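Calibration day, again

28 May 2025

I keep reading that small printed arms are now "set and forget." The Trarkis guide says it on page one, and then spends 37 pages on what to do when you have forgotten. My two-arm folding table has been up since winter and I have yet to leave it alone for a full week.

This time it was the left arm. It would reach for a shoulder seam and stop short, a bit more each day, until it was pinching air. The guide wants you to rerun the full calibration, both arms, every joint. I did that twice last month and it fixed things for about 3 days, so you'll forgive me if I wasn't eager to do it a third time.

Vilho Nurmi, who built the same kit before I did, told me to forget the software and put a wrench on the base. I didn't believe him either. He thinks every problem is a loose screw. But the clamp did turn, nearly a quarter of the way, and one horn screw in the shoulder servo was barely holding. No calibration routine is going to find that. It just measures the slop and calls it zero.

So I tightened both, put thread locker on the horn screw (the Serville stuff, too expensive), moved the wrist wires so they weren't tugging, and only then zeroed the left arm. I left the right one as it was. Then I went back to T-shirts. 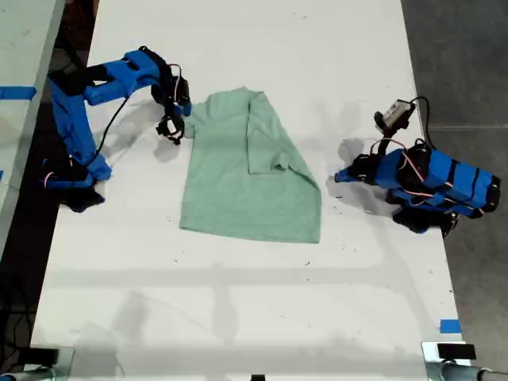

The counter in my log was at 3,778 cycles when I shut down. I don't put much stock in that number. It counts a fold as a fold whether or not you'd put the result in a drawer, and Hyvönen's version of the script has the same flaw, whatever the release notes claim.

My rule for now is clamps first, then screws, then cables, and calibration last. If the drift comes back by June I'll swap the shoulder servo and stop pretending it's a settings problem. I have a spare. I bought two, which tells you how much I trust them.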